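Teaching a Robot Arm to Tidy: Tips From Our Kitchen Table

A clear white tabletop, the white and dark gray organizer at one side, the gripper open. I love this part of the day!
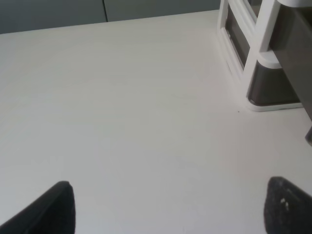 Before you start

Clear more table than you think you need. When I began showing our arm how to put things away, I left the mail, a mug and the fruit bowl out, and I spent half of every demonstration steering around them. Guess what the arm learned? It learned to swerve. Wonderful swerving, very graceful, and completely useless once the fruit bowl was back on the counter.

Wipe the tabletop with a barely damp cloth and dry it. Crumbs get onto the finger pads and then small things (buttons, screws, the caps off spice jars) start to slide. Wipe the pads too, with a lint-free cloth and plain water. No oil, no furniture polish anywhere near them.

Put the organizer where it's going to live and mark its corners with painter's tape. Low-tack tape comes off a finished table nicely if you don't leave it down for weeks. I left ours from November until after the holidays and had to coax the gum off with warm soapy water and a plastic scraper, so learn from me.

Guiding by hand

This is where I'd send any beginner. Put the arm into its free-moving mode, hold it near the wrist, and walk it through the job yourself. Support the weight with your other hand under the forearm or your wrist will ache by lunch.

Go slower than feels natural, but keep going. A long pause in the middle of a reach gets copied along with everything else, and you end up with an arm that stops to think over the same patch of table every single time. If you lose your grip or sneeze, throw that run out and do another.

Keep your fingers out from between the gripper fingers, always, even in free mode. Long sleeves rolled up, bracelets off, hair tied back. Know where the stop button is before you touch anything.

Using the remote

Hand guiding is lovely for big simple moves, but your own arm keeps getting in front of the wrist camera. For anything fiddly I switch to the remote. Ours is a Clonovier hand controller, and it took me 3 evenings to stop pushing it the wrong way when the arm was facing me. Standing behind the arm, so that its left is your left, cures most of that.

Turn the speed down to the lowest setting for the last few inches. Come in from above for flat things like spoons and envelopes, and from the side for jars. Open the gripper wide early, well before you get to the item. Chin-lung Lui from the Clandville tool library taught me that one, and it saved me more knocked-over jars than anything else on this page!

What to show it first

Start with one soft thing. A folded dishcloth is perfect, it forgives a bad grip and doesn't roll. Pick it up from the middle of the table, set it by the organizer, back off, done. Do that until you're bored.

Then move the cloth a little each time. Left, right, closer, turned on the diagonal. If you always start from the same spot you've taught it the spot and very little about the cloth.

After that, try a sponge, then an empty spice tin, then a wooden spoon. Leave glass for much later. Leave knives out of it altogether.

Light and shadows

Keep the lighting steady while you record. Our kitchen gets a blast of sun in the late afternoon, and the runs I made with stripes of it across the table were never much good, so now I pull the blind and switch on the ceiling light. Later on, once the basics work, do record a few at different times of day for variety.

White items on a white table are hard for our camera. A plain colored placemat underneath helps a lot.

Keeping track

Name your runs as you go! "Cloth, left side, good" beats run 2374. I keep a little notebook next to the remote with the date, the item and a check mark or a cross, and I delete the crosses the same evening while I still remember what went wrong.

Stop when you get sloppy. For me that's after 2 sessions in a day. Tired demonstrations are jerky demonstrations, and I'd sooner have a short batch of smooth ones.

Putting it all away

Park the arm in its rest position, power it off, and let the cable hang loose with no kinks. A sock over the gripper keeps flour dust off the pads (Oka, if you're reading, yes, it's still your sock). Then put the fruit bowl back and go have dinner.

Page last changed 15/01/2020. Next I'm adding a section on drawers, as soon as I can get one open without dragging the whole organizer across the table.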